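Simulated house runs: where we are up to

1/24/19

The Gridita project has now gathered 367 examples of a robot moving through rooms and handling doors, all of them recorded in simulation. This item covers what has been done since the September newsletter, what has changed in how we record, and what we still need from people on the Prellus side.

For anyone new to the list, an example is one complete attempt at a task, from the starting position to the point where the operator presses stop. We keep the view from the robot's head, the position of every joint, the opening of both grippers and the commands the operator sent. The learning system is later trained to produce the same commands from the same views. It never sees the floor plan, so anything it is going to know about a room has to come from the pictures and the joint readings.

The work is split between two sites. Flurnevard builds the rooms and looks after the simulator. Quispe runs the operator desks, where people steer the robot with a pair of hand controllers and a foot pedal. Operators work in blocks of 11 attempts and then take a break. We tried longer blocks last year and the later attempts in each one were noticeably sloppier, with more bumping into door frames and more time spent backing up.

There are 6 tasks in the current set. Three of them are plain travel: leave a room, go down a corridor, come back. The others involve reaching for something at the end of the trip, such as a door handle. Travel sounds easy but it has given us the most trouble. The arms take up a good part of the view, and operators tend to hold them wherever is comfortable, so the same doorway can look quite different from one attempt to the next. We have decided to leave this alone. A system trained only on tidy arm positions did badly as soon as the arms were anywhere else.

The same goes for the angle of the head. Early on we threw out any attempt where the view was tipped over to one side. The new rule is that a tipped view stays in the set as long as the operator finished the task and the joint readings are complete.
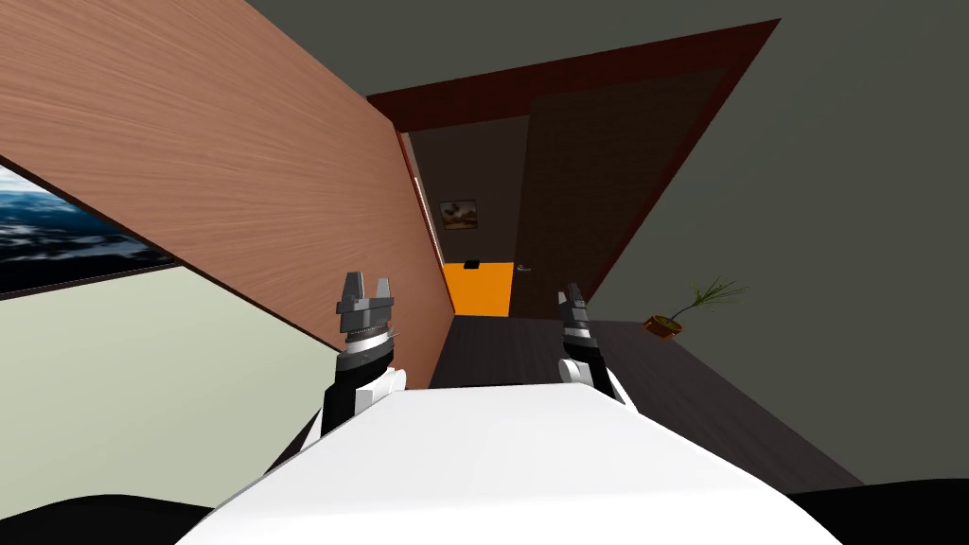

Simulated head view, with both grippers raised and the corridor doorway ahead.

The rooms themselves have also been changed. The first versions had bare walls, and the robot had very little to go by when it turned around. Flurnevard has since added pictures, wood panelling, potted plants and doors in more than one colour. Wall and floor finishes can be swapped between attempts without moving anything else, and the list of finishes now runs to 115. Operators are not told which set they will get. If a room loads with something plainly wrong, such as a plant halfway through a wall, please stop the attempt and mark it as a room fault. Do not try to work around it.

A few points on labelling. Each attempt gets one line of text saying what was done, written by the operator right after stopping. Keep it short and use the name of the task as it appears on the sheet. "Go through the red doorway to the end of the corridor" is fine. "Had a go at the corridor" is not, as we can't match it to anything. If the attempt failed, say so in the same line and say where. Failed attempts are stored in their own folder and are used for checking, so they are still worth sending in.

Uploads go to the Prellus server at the end of each block. The transfer tool has been dropping the gripper file now and then, which leaves an attempt we can't use. Until there is a fix, look at the folder before you close the session and make sure the gripper file is there. If it is missing, run the transfer again. The local copy is kept until the next block starts and is then written over.

Next on the list is a second corridor with a corner in it, followed by a version of the door tasks where the handle is on the other side. Both rooms are built and waiting on collision checks. Operators at Quispe will get the new task sheets with the next simulator update, and the old sheets should be recycled at that point to avoid mixing up the task names.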